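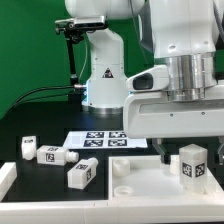 Two white robot arms, one in front of the other.

Why does music help you exercise?

Lots of people put music on when they run, skip or ride a bike. Scientists who study sport have looked at why.

Most songs have a steady beat. You can find it by tapping your foot. The number of beats in one minute is called the tempo. A slow song might make you want to walk. A fast one might make you want to jump.

When you move in time with the beat, your steps become more even. Even steps can feel easier to keep up than steps that speed up and slow down.

Music also gives your brain something else to listen to. When your legs start to feel tired, they send messages to your brain. If you are busy listening to a song you like, you may notice those messages less. This works best when the exercise is gentle. If you are sprinting, your body's messages are very strong and the music can't hide them.

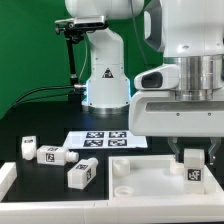
Robot arms at a black tabletop, with a green backdrop behind.

Try it yourself

Pick 3 songs: one slow, one medium and one fast. March on the spot to each of them. Which one was easiest to keep in time with? Have a rest and a drink of water between songs.

Keep the volume low enough to hear someone talking to you. Don't wear headphones near roads, because you need to hear traffic.

Word to know
Tempo: how fast or slow a piece of music is.

Page updated 11 January 2026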